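We are looking for people who sew, mend or alter clothes at home, to take part in the Jiltard mending study. You don't need to be good at it. If you can close a hole in a sock and it holds until the next wash, we want to hear from you.

## What the study is about

Jiltard is a small textile archive in Saston. We keep household textiles: aprons, bed sheets, work shirts, children's coats, flour sacks that became towels. Our collection has 747 pieces, and most of them were repaired at least once before they came to us. We know quite well how the pieces were made. We know very little about how they were mended, in which order, with what thread, and why a person stopped mending and started to cut the cloth for rags.

With this study, which we call Tidasness, we want to learn from people who mend now. We will ask you to keep a mending diary at home and to come to us for two working sessions. The results will be used for a printed guide to old repairs, and for new labels in our permanent room.

## Who can take part

We have 24 places. You can apply if you

- are 18 or older
- have repaired at least one piece of clothing or house linen in the past year
- can come to Saston for both sessions
- can read and write in English or Spanish well enough to keep short notes

We would like to have a mixed group. Men who mend are very welcome, and also people who learned it at work – in a laundry, a hotel, a theater, on a ship. Several people have asked us if machine sewing counts. Yes, it counts, hand and machine both. Knitting repair also counts. Leather and shoes do not, because we have nobody here who can judge them.

Persons who are employed by Jiltard, or live in the same household with an employee, cannot apply.

## What you will do

**The diary.** It starts in February and runs for 60 days. Each time you mend something, you write down what it was, what was wrong with it, what you used and how long you sat with it. One or two lines are enough. If you decide not to mend a thing, please write this also, it is for us just as interesting. We give you a notebook with a pocket at the back for thread ends and small cuttings. If you mend nothing for two weeks, this is no problem, please do not break things for our sake.

**First session.** You bring three repaired pieces from home. They can be ugly. We look at them together, one of our staff makes drawings of the stitches, and you tell us what you remember. This takes the morning, from 9:30 to 12:30, with a coffee break.

**Second session.** You get a piece of new cotton with a tear in it and a box of materials, and you mend it in the way you would do it at home. There is no correct answer. After this we show you old pieces from the archive with the same kind of tear, and we talk about them in the group. This session is in the afternoon, from 1:30 to 5:00.

Please wear your reading glasses if you have them. The light in the building is good, but the stitches on the old linen are very fine.

## What you receive

- a payment of 60 dollars for each session, paid at the end of the session
- your bus or train ticket back, second class, against the receipt
- lunch on the day of the second session
- a copy of the printed guide when it comes out

The diary itself is not paid. We know that it is work and we tried to find money for it, but this year it was not possible. You can keep the notebook after we have copied it.

## Your pieces and your notes

Your three pieces go home with you the same day. We will only photograph them if you say yes on the form, and you may say yes to one and no to another. In the guide your notes will appear without your name. If you wish to leave the study, you can do it at any moment, you don't have to give a reason, and the payment for a session you already did stays yours.

## Where

Both sessions take place at Yupanqui, the former school building behind the Saston bus station. Use the side entrance, the front door is locked during winter. There is a ramp and an elevator to the second floor. Parking is difficult in the mornings. Small children can't be in the room on account of needles and scissors, but a baby in a carrier is fine.

## How to apply

Write us a letter or an e-mail of not more than one page. Tell us

1. what you mend most often
2. who or what taught you
3. a repair you gave up
4. if you have needs we should know about (seat, light, food, hearing)

Send it to the Jiltard office, with the word "Tidasness" on the envelope or in the subject line. Handwriting is welcome. Applications are open until the end of January, and everybody will get an answer, also if the answer is no. If more people apply than we have places, we choose so that different kinds of mending are in the group, and we keep a waiting list.

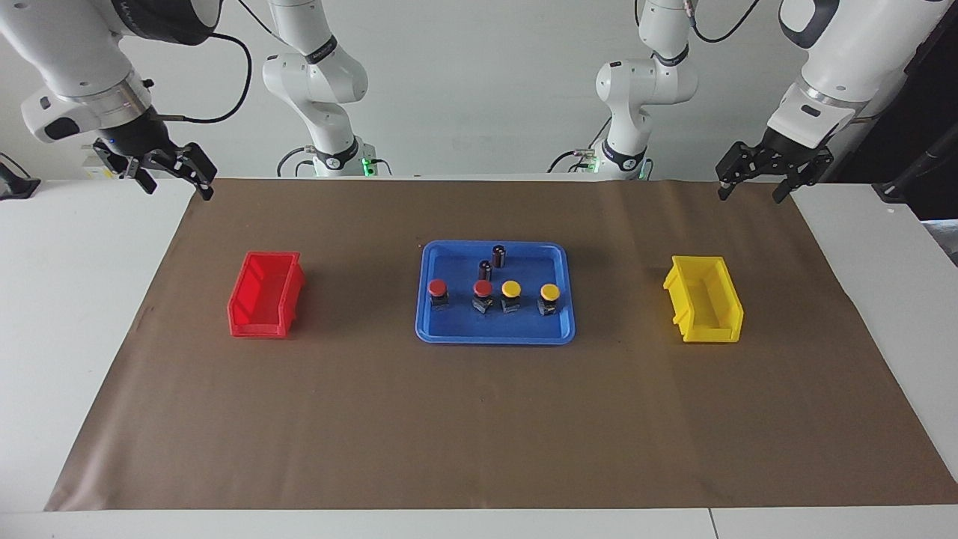 *Two white robot arms at a table covered with brown paper.*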